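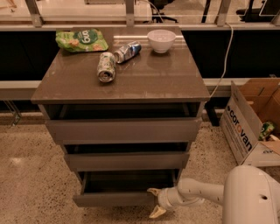 Progress report to the Griven fund: draft practice rules for household manipulation trials
Period: from project start to the end of July
Prepared by Latrice Nakamura, Monent

1. Where we are

The grant asked us to write a set of good-practice rules for robot arms that handle ordinary furniture, and to test whether the rules change anything. We have the rules. I am less sure about the second part, and this report spends most of its length there.

The draft runs to 20 clauses. Wendell Obi and I wrote the first version from the notes kept at Lyons, and Reiko Sekiguchi has since marked it up heavily. She struck out every clause that used "appropriate" or "where practicable", on the grounds that an operator can't fail a clause like that. Most of those have been rewritten with something a second person can check. A few have simply gone, and I don't miss them.

2. What has been logged

We now hold 2,895 logged attempts on drawers, doors and small objects. Each log has an operator's result and a checker's result, entered separately. The two agreed in 91 per cent of cases. Vikutik's summary for the partners' meeting called this "strong compliance", and I asked for the phrase to come out. Agreement between two people who sit in the same lab and were trained by the same colleague tells us they share habits. Whether the habits are any good is a different matter.

The drawer task is where the disagreements pile up. Our clause 7 says a drawer counts as closed when its front is flush with the cabinet body. Operators had been scoring a drawer as closed once the arm stopped pushing. Gemechu Tilahun went back through the disputed logs and found both readings in use, sometimes by the same operator on the same morning.

3. Clauses that are giving trouble

Clause 4, starting state. Every drawer's position is to be recorded before the arm moves. The form had one box for this, marked "open/closed", which is useless for a unit with three drawers at different extensions. The new form has a line for each drawer.

Clause 9, loose items. Anything left on the work surface must be listed, whether or not the task involves it. Crushed cans, a snack bag and a bowl on top of a cabinet may have nothing to do with a drawer task, but a unit that gets bumped can shed them, and then the log has a result with no explanation. Dexter Wojcik thinks this clause is fussy. He may be right. We've kept it for now and will look at how often anyone uses the list.

Clause 12, finger placement. The draft says contact should be made "on the front face of the drawer". That was written with pushing in mind. A finger at the bottom edge of a front is a different sort of contact and needs its own wording, with its own limit on force. 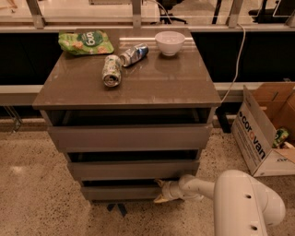 Do the rules apply to a trial that the operator stops by hand?

Every stopped trial is logged under the same clauses and scored as incomplete, with the operator's reason written in before the next attempt starts.

We had to settle that point in writing. Under the old practice a stopped trial could be left out at the operator's discretion, and discretion is a generous filter. I can't tell you how many were dropped before the change. No record was kept, so any comparison between the early results and the later ones should be read with that in mind. I would prefer that the fund not quote one.

4. Independent check

The proposal promised an outside check on the scoring. We've had 2 sessions with a scorer from outside the lab, which is too few to report a figure from. Her comments were more useful than the scores. She wanted to know what a scorer should do when the arm is near the drawer fronts but contact can't be judged from the view available. The draft is silent on this. Our working answer is that the scorer writes "contact not determined" and leaves it there, and we've told operators not to fill the gap afterwards from memory.
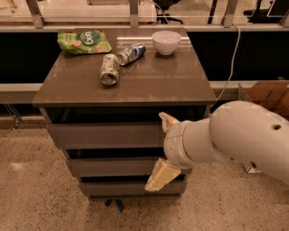
Arm at the drawer unit, gripper fingers spread near the fronts.

5. Next period and money

Clauses 4, 7 and 12 will be reissued with the new form. Gemechu will rescore the disputed drawer logs against the revised clause 7 without seeing the original results. Spending is within budget, apart from checking hours, which have run over. I'm asking to move the unspent travel line across to cover more outside scoring.

I'm not asking for the rules to be published yet. Vikutik would like them out under the programme's name, and I understand the appeal, but a standard that has been tried by its own authors in one lab is still a draft. Please send any objection to the budget change to me before the next claim goes in.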